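**September 15, 2022**

The suturing module at Mirnier is now in its second term, and I wish to record several observations on the handling of tissue and wire while they remain fresh. Dr. Rosalind Whitlock leads the sessions, and 12 trainees attend.

Most of our discussion concerned the passing of wire from one instrument to the other. Dr. Whitlock asks that the receiving jaws close fully before the first pair opens – a habit that takes longer to form than one expects.
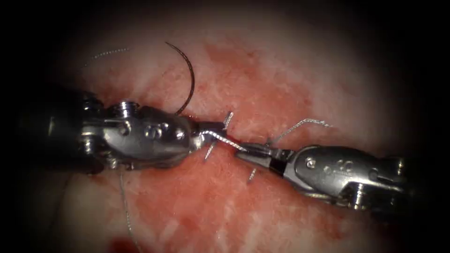 The second topic was tension. Fibrous tissue gives little warning before it tears, and trainees are advised to pull along the grain wherever the anatomy permits. Suqin Su has prepared a two-page summary of these points, to be distributed at Nirdale later in September.

Notes on knot security will follow in a separate entry.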